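7 min read

Re: [pageant-talk] Flutia online vote and the fast track
From: Hryhorii Stelmakh

On 21/07/2020 Niilo Hyvönen wrote:

> Hi all,
>
> For those who missed the livestream, the organizers of Miss Flutia have
> confirmed that the pageant is going ahead this year without an audience.
> Preliminary interviews will be done by video call and the evening gown
> segment will be filmed at Uddin Hall, one contestant at a time.
>
> The part I think most of us will care about is the fast track. Whoever wins
> the online vote goes straight into the final seven, no matter what the judges
> scored her. Voting is through the Drisico app. You get one free vote a day
> and you can buy more in bundles. The leader as of last night had 3,887 votes
> and second place had 1,291, so there's clearly a lot of interest even with
> everything going on.
>
> Drirent is lending the gowns, which takes a big cost off the girls. I think
> that deserves some applause.
>
> I know some people here don't like paid voting, but I'd say this is the year
> to give it a chance. The pageant lost its ticket income and the fans get a
> real say. It's a win for everybody as far as I can see.
>
> Niilo

Niilo, thanks for writing it up. I watched the stream too, or most of it, the sound dropped out twice on my end and I missed whatever was said about the talent round. If anybody got that part, please post it.

I'm one of the people who don't like paid voting, so you can discount what follows by whatever you think is fair. But I don't see how you get from those two vote totals to "a lot of interest." A vote isn't a person. If one free vote a day is all most people bother with, and the leader has three times what the next woman has after a few days of voting, my first thought is that somebody bought bundles. It may be her uncle. It may be a local car dealer who wants her in his ads. There's no rule against either one, and I don't blame her for it, but I wouldn't call it the fans having a say. I'd call it a sale.

What I would like to see is the number of accounts that voted, next to the number of votes. Drisico must have that. You can't run a one-free-vote-a-day system without knowing who has used theirs. I wrote to the address on the contest page and asked for it, and I got back a message telling me to download the app and share my favorite contestant with my friends. Maybe a human being will write later. I'm not holding my breath.

My second problem is with the timing. Last year the online vote got you a sash and a bouquet and your picture on the website, and I never heard a word of complaint about it on this list. People bought votes, a woman got a sash, fine. This year it gets you a place in the final seven. It's a very different thing and it was announced in the middle of a livestream, after the gown sponsor and before the weather joke. I went back to the contestant handbook that was posted in the spring and the fast track isn't in there. So the women signed up for one contest and they're in another. If the handbook has been updated since then, I would be glad to be shown the page.

And think about what it does to the judging. Say the judges have a clear seven after interviews. One of them now loses her spot to the vote winner, unless the vote winner was already in. Does she get told? Does the fast track take the seventh place or is there an eighth woman on the stage? The host said "the final seven" both times she mentioned it, so I assume somebody gets bumped. I judged preliminaries at a county pageant for a few years and I can tell you the argument over the last spot is always the longest one of the night. We once sat there so long that the building manager turned off the hallway lights. The idea that you'd have that argument, settle it, and then hand the spot to whoever's family could afford the big bundle — I would have gone home.

On the money. You say the pageant lost its ticket income, and I believe that. But how much of a vote goes to the pageant? The app takes a cut, the app store takes a cut from the app, and I have not seen anything in writing about what's left. I have seen "supports the contestants" on the graphics, with no explanation of how. If the answer is that the money goes to the scholarship, then say so and say how much. The scholarship is listed as $2,000 on the old page and isn't listed on the new page at all. I noticed because I was looking for it. It could be a simple oversight by whoever redid the website, because the page for the sponsors is there and is very complete.

The gowns. I'm going to sound like a crank here and I don't mind. "Lending" is the word on the stream and it's the word in your message. The word in the sponsor paragraph is "provided by," and under that there is a line about a refundable deposit. If there's a deposit, it isn't taking the whole cost off the girls. It's taking it off if the dress comes back clean, and anybody who has spent ten minutes backstage knows what self tanner does to a white lining. I'd like to know who holds the deposit, how long they hold it, and who decides what counts as damage. A friend's daughter wore a loaned gown at a different pageant and spent most of a year trading emails over a missing row of beads that she swears were missing when she got it. She did get some of it back in the end. Since then I tell everybody the same thing, take pictures of the dress, inside and out, before you put it on.

There's also the matter of everyone being filmed one at a time. I understand why, and I'm not going to argue with anyone about health rules. But I don't share the excitement over how "cinematic" it's going to be. If each woman walks alone and it's edited afterward, then how many takes does she get? Is it the same for all of them? Do the judges see the raw walk or the cut with the music? A live walk has the one great virtue that if your heel catches, it catches, and everybody sees how you handle it. I remember more about a recovery than I do about a clean walk, and I'd guess the judges do too. Take it out and you're judging the editor. If it has to be filmed, I'd do a single take, one fixed camera, no music, and let the judges score from that. Then they can make as pretty a version for the public as they like.

The video interviews bother me less. I think they may be better than the usual thing, where somebody is sweating under a light with ninety seconds on the clock. But please let there be a person checking that the connection is decent before the scoring starts. A bad line makes anyone look slow. I've been on enough calls since March to know how I come across when I freeze with my mouth open, and I'm not being scored on poise.

Somebody wrote to me off list to say that I'm being hard on a small pageant in a bad year, and that I should be happy it's happening. I am happy it's happening. I've followed Flutia for a long time, I've bought the tickets and the program and the terrible coffee at intermission, and I would have understood if they had skipped a year. I'd have understood a smaller one too. What I don't understand is using the bad year to slide in a change that would have gotten booed in the hall, where there would have been people to boo it.

So here's where I come down, for what it's worth. I'll use my free vote, most days, on a contestant I thought gave a good answer in the intro videos, and I won't say which one because this list has enough of that. I won't buy a bundle. If the organizers publish the account numbers, the split of the money and the rule for the seventh spot before the prelims, I'll come back here and say I was too suspicious, and Niilo can quote this message back at me. If they don't, I'd suggest that those of us who usually write up the final simply report the judges' scores and the vote winner separately, and leave the readers to sort it out.

Niilo, do you still have the spring handbook as it was first posted? Mine is a printout with a page missing, the one with the wardrobe rules on it naturally. I'd like to compare it with whatever is up now. A scan is fine, or just type out the part on casual wear and the part on what the sponsor can ask for. My recollection is that for the intro videos they were supposed to wear their own clothes, nothing borrowed and nothing with a logo, and I saw at least one video that looked like a store ad to me. I may have the rule wrong. Send it whenever you get a chance, and if anybody else kept a copy, same request.

Hryhorii
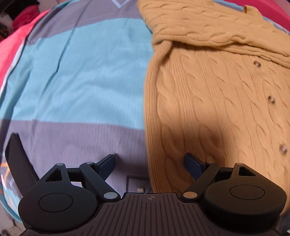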